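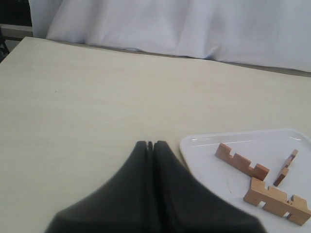
Leif Dahlgren wrote to me that a tray just takes up room on the table, and that anyone who needs one hasn't read the instructions properly. He builds straight out of the box and has done so for years.

I disagree with him, and I think most people who have put together a flat-pack shelf or a wooden kit would too if they tried it my way a couple of times.

Home Workshop Kits Opinion Contact

Start with the table

The best surface for small parts is pale and plain. A cream tabletop with a faint grain is fine. You can see a dropped screw on it at once, and you can see dark crumbs and specks too, so you wipe them off before they get under a part and scratch it. My own table was dark brown until August. I lost more pins on it than I ever lost on the floor.

A white tray with a raised rim and rounded corners does the rest. The rim keeps round things from rolling away, and the corners are easy to clean out with a thumb. It doesn't have to line up with the table. Put it on the side of your working hand and leave it there until you finish.

Leif says the box does the same job. It doesn't. A box has high sides, so you reach in without seeing, and by the second bag everything is mixed together. The Storeck kit I built last summer had 800 parts, and the lid of the box was full before I got to the frame.

Look at each piece before you use it

My other complaint is about speed. People pick up a part, see that it is about the right length, and push it in. With plain sticks you can get away with that. With a notched piece you can't. One end may be a little wider than the other, the middle may be thinner, and the notches may sit on opposite sides. Turn it end for end and it still looks right until the next part won't go on.

So I hold it upright over the bare part of the table and check it against the drawing from top to bottom. It takes a few seconds.

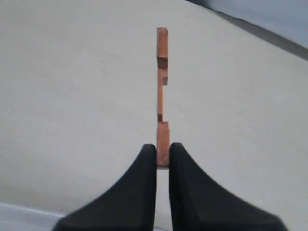

What the makers could do

Kerstin Diekmann told me she would gladly pay more for a kit with a tray in it. So would I. Zandwood prints its drawings at full size, which helps a lot, but the parts still come loose in bags. Sivby numbers the bags and leaves the parts unmarked. I would take a small pencil mark on the top end of every notched piece over another page of warnings.

Leif can keep his box. He has rebuilt the same crane twice this year.

Last updated: August
2239 shares 4 comments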